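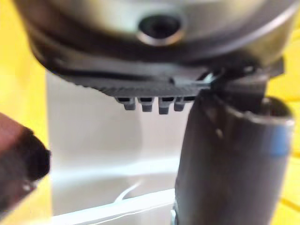
Deolinda Henriques would like it known that she read the whole of The Grollard Letters standing up in her kitchen, over two evenings, and that her soup suffered for it. She wrote to the Medon Public Library the very next morning to ask whether there was anything else by the same author, and her note is now pinned up beside the front desk, where a good many people have stopped to read it (and a few have added their own remarks in pencil underneath).

There is quite a lot else, as it happens, and all of it can now be borrowed without leaving home. The library has finished putting the complete works of Amory Vilela, Medon's own novelist and for many years its postmaster, into its free e-book collection. The last three titles went up in September, and with them the set is whole for the first time since the original printings went out of stock. Anyone with a library card can borrow them on a phone, a tablet or an e-reader, and there is no waiting list, so you and your sister and your sister's book club can all be reading the same chapter on the same night if that's how you like to do things.

Vilela's name may not ring a bell with younger readers, but there was a time when it was hard to find a house in town without one of his books in it. He wrote early, before the mail came in, and he set nearly everything in a river town that looks a great deal like ours with the street names changed. The Grollard Letters is the one most people remember. It's the story of a sorting clerk who finds a bundle of undelivered mail and decides, against all the rules, to deliver it, and it runs to 824 pages in the old hardcover edition, which made it a heavy thing to carry on the bus and is one good reason to be glad of the electronic version.

If that sounds like a lot to take on, the library suggests beginning with A Winter at Stilex, a much shorter novel about two brothers and a ferry that can be read comfortably in a weekend. It's also a lovely one to read aloud. The short stories are a fine place to start too, especially "The Blue Ledger," which generations of Medon students will remember from ninth grade, fondly or otherwise.

Response has been warmer than anyone at the desk had hoped. More than 300 loans were made in the first weeks, a good share of them to people who had let their cards lapse and came in to renew. For those who simply prefer paper, and there are plenty of us, the library has also printed 50 copies of A Winter at Stilex in large type. They can be kept for four weeks and renewed once.

A reading group for The Grollard Letters will meet in the upstairs room through the fall, taking the book a few chapters at a time. There's no need to sign up or to have finished the week's pages, and coffee will be on. Cards are free to Medon residents, and the staff will gladly help you set up your device if you bring it along with your password.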